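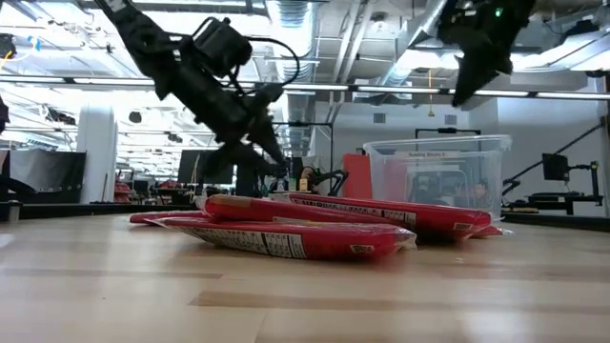

18th March. Gripper day, finally. Sang wants a decision before April on whether we keep the stock fingers or pay for the long ones from Hiebert, and I've been putting it off for weeks, so today was just grab, drop, write it down, grab again. The red snack bars are horrible to pick up. Shiny wrapper, crinkly sealed end, and once they're lying across each other the fingers go for the top one and drag the one under it along too. Which is why we picked them I guess. Lorenz wanted wooden cubes. Cubes tell you nothing.

Morning was all stock fingers. Fine on a bar lying by itself. Bad on anything tilted. Tried coming in from the side, tried coming straight down, tried slower. Slower helped more than I expected but then one pick takes forever and Diane starts sighing at her desk. Grip force at 50 it slips on the wrapper, any higher and you hear the bar crack. Ate the cracked ones. Chantal says that counts as destroying test material.

Then the Hiebert fingers. Narrower at the tip, they get in under the seal where the stock ones just push the thing away. Better on the pile, a lot better. But they flex sideways when the bar is heavy at one end, and the controller reads the flex as a lost grip and opens. Dropped 11 that way before I figured out it wasn't me. Zachary thinks its a threshold in the Stilto config, he says he had the same thing on the old setup and set it to 900 and forgot about it. Tried 900. No more false opens but now it's slow to notice a real drop, so it happily carries nothing over to the bin and lets go of nothing. Somewhere in between then. Tomorrow.

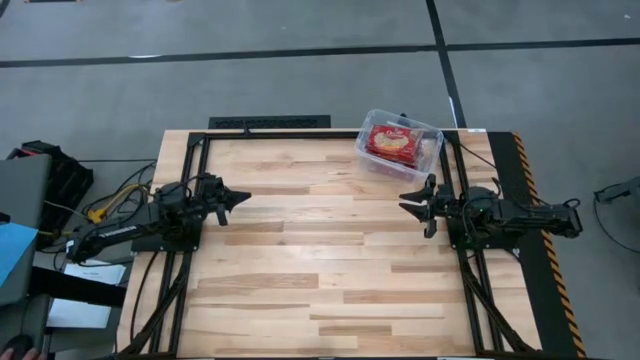 Two arms at once after lunch, stock on one and Hiebert on the other, same job, taking turns. Should of done this from the start. You see the difference right away when they go one after the other, way more than from my notes. Except the calibration on the second one was off by a finger width and I only noticed at three, so everything between lunch and three is junk. Crossed it out. Kept the page.

Wrist camera - still not sure about it. Good view until the gripper closes, then mostly gripper. Lorenz wants to go back to the fixed one only and drop the wrist one completely. I want both. We argued about it by the coffee machine and then agreed to ask Anton, who will say both.

Picks logged so far 712, minus the junk, so less. Have to go through the log and pull those out by hand, the export from Anudden still mangles the time column and I don't trust a filter on it.

Leaning Hiebert if the threshold thing can be fixed. If not then stock fingers with some kind of rubber on the tips, Diane has a sheet of somthing in her drawer she says is grippy. Ask her. Also ask Sang if the price was per pair or per finger because the quote doesn't say.

Back hurts from bending over the bench. Home by seven, soup, forgot to call Mom. Call Mom.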